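Two hands, one floor: a talk with the Potden club

By Inês Rebelo

When I arrive at the school in the afternoon, Lourenço Carrilho is on his knees and does not get up to greet me. He is looking for a screw. "It went under the desks," he says. "If you step on it, please tell me."

Lourenço is in his last year and leads Potden, the student robotics club. With him is Leonilde Paiva, one year younger, who takes care of the electronics. Their teacher, Reinaldo Bittencourt, sits near us and corrects tests during most of our conversation.

The club began with 150 euros from the parents' association and a box of old motors. Now it has 23 members and is preparing for the Brovden Cup in June, where teams must collect small parts from the floor and sort them. I ask why they chose this competition and not the one with racing cars, which is more popular.

"We tried the cars," Leonilde answers. "We were last. After this I read the rules for Brovden and I saw that the points are for being careful, and speed is only a small part. I thought, okay, this is for us."

Their robot is called Boltus. Before it can pick up anything alone, the students must pick up things themselves, many times, with grippers they hold in the hand. Each attempt is recorded and later used to train the robot. The goal for this term is 900 recordings. They have 700.

"In the beginning everybody wanted to do it," says Lourenço. "Then they discovered it is the same movement all day." He laughs, but he is serious about the method. He does not permit fast movements, and he does not permit talking to the person who holds the gripper. "You talk, you look up, and the recording is lost."

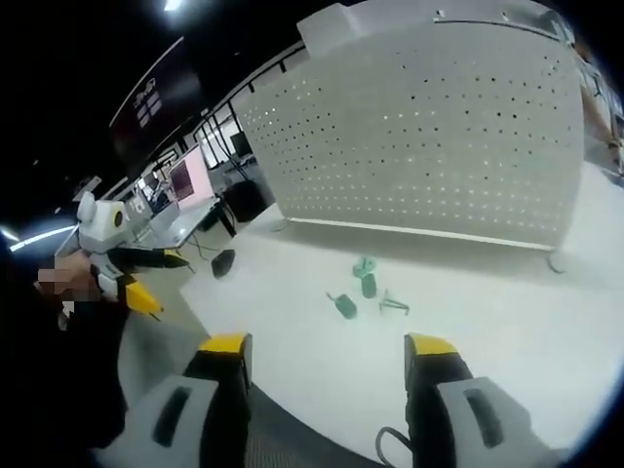 Practice on the floor, with two grippers and some small parts.

Which object is the most difficult? They give different answers. For Leonilde it is anything flat and thin. "The fingers close and there is nothing inside," she explains. Lourenço prefers to complain about round things - they roll, and then the whole attempt must start again.

The fingertips were also a long discussion. Laurinda Torres, a former student who now works at the machine shop Antunes, came to help them choose the material. "She told us that our first ones were like soap," says Leonilde. "She was right."

At this moment Mr. Bittencourt puts down his pen. I ask him what he teaches in the club. "Mostly I open the door and I close the door," he says. "And I tell them to write down what they changed. They do not like it."

Lourenço admits that the notebook was empty for two weeks in the winter, and that they lost a good setting because of it. Now Leonilde keeps it in her own bag.

The club accepts new members until the end of the term. Experience is not necessary, but Lourenço asks that people come with comfortable trousers.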